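Packing and Storage, week 5: sheet-metal bins
Handout, 10/4/23

Okay, picking up where we ran out of time. I had just gotten to the part about why I like open metal bins so much, and Pranab asked the very fair question of what's wrong with a cardboard box. Nothing! I use them at home. But a box that gets filled and emptied 300 times is going to go soft at the corners, and a metal bin mostly just gets uglier.

Three words I'll use from here on, so please write them down. The floor is the flat bottom. The flare is how far the walls lean out toward the top. The seam is any line where two pieces of metal meet or where one sheet is bent (yes, I know a bend isn't technically a seam, Gunther already got me on that one).

Flare matters more than people think. Straight walls give you more room for the same footprint, but you'll skin your knuckles going after the last piece. Leaning walls give your hand somewhere to go, and small stuff slides back down to the middle.

Now, wear. Bare metal keeps a pretty good diary. Before you move a bin to a new job, look it over and see where the scratches bunch up.
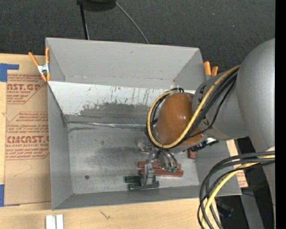

Long bars are the thing I'd like you to think about for the exercise. They like to lie side by side, and if you sort by color as you go, you can check a bin with one quick look. Toss them in any which way and they bridge across each other and eat up the space. Try it both ways, it's kind of amazing how different the two loads come out.

For next time: pick one container you use a lot, draw it from the top, and mark the floor, the flare and the worn spots. Rosine and Stijn, you two still owe me the drawer one. Pencil is fine. If you want to read ahead, the chapter on dividers is short, and we won't get to lids until December.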